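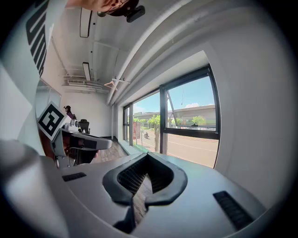 08/06/2019

I've just opened bookings for my June walking and cooking stay in Bowen, and I'm so excited about this one! It's a land package, 3,000 USD per person, flights not included, with a 500 USD deposit to hold your room at the Civero guesthouse.
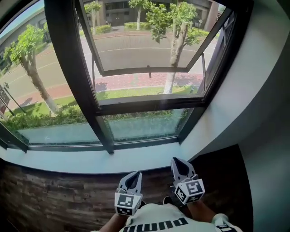 Upstairs window over a tree-lined street

We'll take three day trips (Flinano by train, Zevavov by boat, and one you get to vote on). Coming without the cooking classes? Then it's 1,455 USD. Email me for the full schedule.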